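Ticket: Label printer skips labels on batch jobs, single labels fine
Site: Usden, parts room
Opened by: Karim El Fassi
Assigned to: Taha El Khatib
Opened: 16 October 2026
Priority: Normal
Status: Resolved

Description

Thermal label printer in the parts room feeds blank labels in the middle of a batch. Single labels sent from the Prumumby stock screen print correctly. The fault shows up only when a storage location is relabelled as a group. On the last full run we sent 200 labels and 17 came out blank. The printer did not report an error and the stock screen marked every label in the job as printed.

The blanks are not evenly spaced. The first part of the roll is usually clean. Once the first blank appears, print on the labels after it sits too low, with the bottom of the barcode landing on the gap. These go on the small compartment boxes, so there is no spare room on the label for the print to drift.

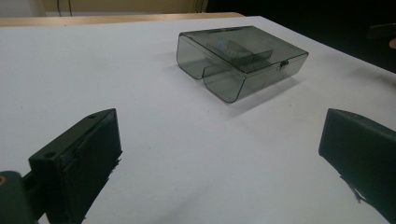 Environment

Printer: direct thermal, desktop, connected by USB to the parts room PC
Labels: die-cut, gap between labels, 40 mm high, matte white
Software: Prumumby desktop client, current release, Gudirley stock database
Template: "Bin small", last edited in May
Driver: supplied with the printer, installed at the same time as the PC

Steps to reproduce

1. Open the Prumumby client and select a location with more than one bin.
2. Choose Print, then Labels, then Whole location.
3. Leave the template set to "Bin small" and send the job.
4. Watch the top margin. It shrinks or grows by a small amount per label until the printer feeds a blank to catch up.

Tried before opening the ticket (Karim)

Cleaned the print head and roller with the supplied wipes. No change.
Swapped to a new roll from a different carton. No change.
Changed the USB cable and moved it to a rear port. No change.
Restarted the PC. The next batch was clean, the one after it was not.

Log

Taha El Khatib
Thanks for the detail. Drift that builds up over a run normally points to a mismatch between the page height sent by the software and the pitch of the labels. A dirty gap sensor can look similar, but the blanks would then turn up on short jobs as well. Please send me the printer's own configuration label. Hold the feed button until the light flashes once, then let go.

Karim El Fassi
Configuration label attached to the ticket. Media type reads "Continuous". I thought we had set that to "Gap" when the printer was installed.

Taha El Khatib
That explains the lack of an error. In continuous mode the printer ignores the gap and feeds whatever height it is given. Please run a media calibration from the printer (two flashes, then release) and print the configuration label again before sending anything from the PC.

Karim El Fassi
Done. It now reads "Gap". Sent a short batch from Prumumby, all good. Printed the configuration label again afterwards and it is back to "Continuous".
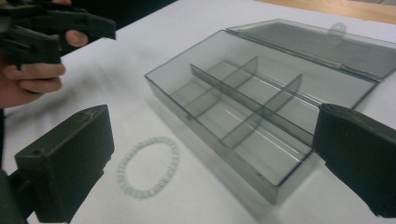
Taha El Khatib
The driver is overwriting the printer setting at the start of each job. Open the driver preferences, go to Stock, and change Media Handling from "Continuous" to "Use printer setting". Apply it under Printing Defaults as well as Printing Preferences, or the client will keep picking up the old value. While you are in there, have a look at the template. Is it meant to carry one location code or two? For a shallow box with a divider running lengthwise down the middle, most sites add F or B to the code for the front and back rows, and "Bin small" has no field for that suffix.

Karim El Fassi
Both driver pages changed. On the template, we use one code per box at present. I would like the suffix, but the barcode already fills the width.

Taha El Khatib
Put the suffix in the text line under the barcode and leave the barcode as it is. The scanner returns the box code and the person picking reads the row. I checked the template you exported and the page height is 2 mm greater than the label. It should be the label height only, without the gap. That is the source of the drift. I have put a corrected copy on the Farouk share as "Bin small rev B".

Karim El Fassi
Imported rev B and deleted the old template from the PC. The location list still offers the old name for any location created before the import.
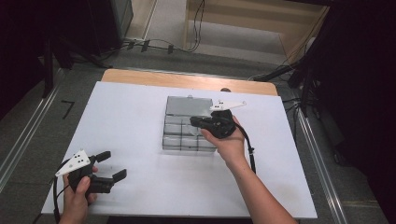
Taha El Khatib
Those locations store the template name when they are created, so the old name has to be replaced in bulk. Go to Locations, select all, Edit, Default template, and pick "Bin small rev B". You need the supervisor login for this. Close and reopen the client afterwards, as the print window caches the list.

Karim El Fassi
Changed in bulk. Ran the full batch again with no blanks, and the top margin on the last label matches the first. Configuration label after the job reads "Gap".

Resolution

Driver Media Handling set to "Use printer setting" under both preferences and defaults. Printer recalibrated for gap media. Template page height corrected and all locations moved to rev B.

Follow-up

Reinstalling or updating the driver will return Media Handling to "Continuous". Check the configuration label after any driver change.

Request for a warning when template height and driver stock height differ has been logged separately with Prumumby. No release assigned.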